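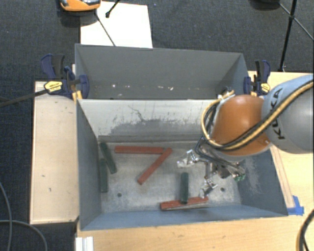
Next year's equipment request is due in September, so I spent Wednesday pricing the bin-picking cell. The arm is a KUKA and it stays. The money goes to everything bolted, clamped or taped near it.

Gripper first. Midura quotes 3,000 for a two-finger unit with a lead time of 8 weeks. Golob is cheaper but wants 1,198 extra for the adapter plate and cable set, and that wipes out most of the difference. I'm leaning Midura.

Bins are a smaller line. The coating wears through on the inner walls and the scratches bother the segmentation, so I want matte ones from Trivden. Budget 200 for the pair, plus a fixture plate to replace the bar clamps.

Hose and cable routing I have left at zero for now. Flesard has not answered my email.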